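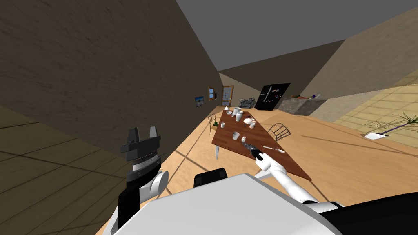
A reply from Pomville says the port should never have bought a drone jammer in the first place. Too late, it's on the harbor office roof. The Haverford paper says it's a Zimance kit, 162 thousand dollars, installed in August.

For that money you get 2 antennas and a training day. The spare battery is extra - naturally.

The council's line is that it stops small drones 78 percent of the time in tests. The tests were run by the people selling it, who I'm sure were very hard on themselves.

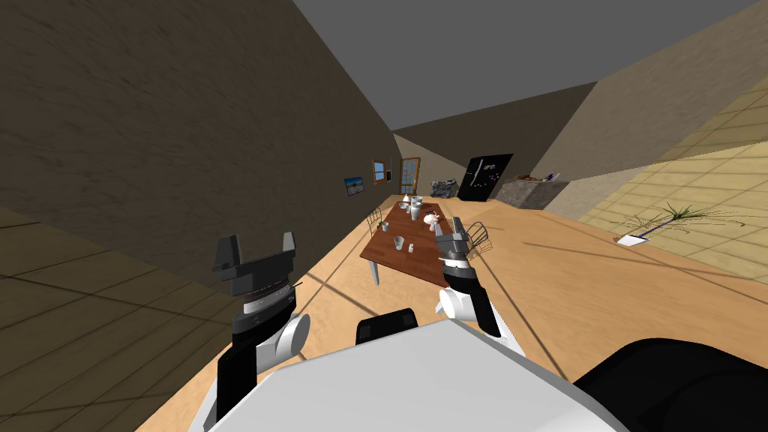

Fondano asks whether it also knocks out the garage doors on the hill. The manual says it shouldn't. My neighbor's garage door has not read the manual.

The town also had to get a radio permit, and the form is longer than the contract. I read both. I need a hobby. 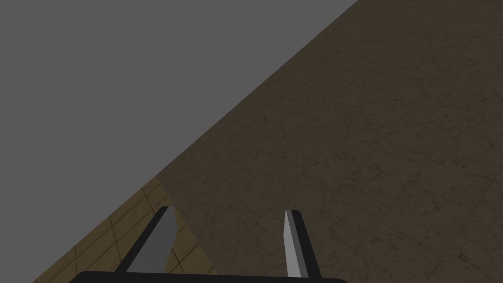 Who gets to switch it on? The duty officer at the port, after a phone call to the county.

The county line closes at five. Drones, please plan your visit.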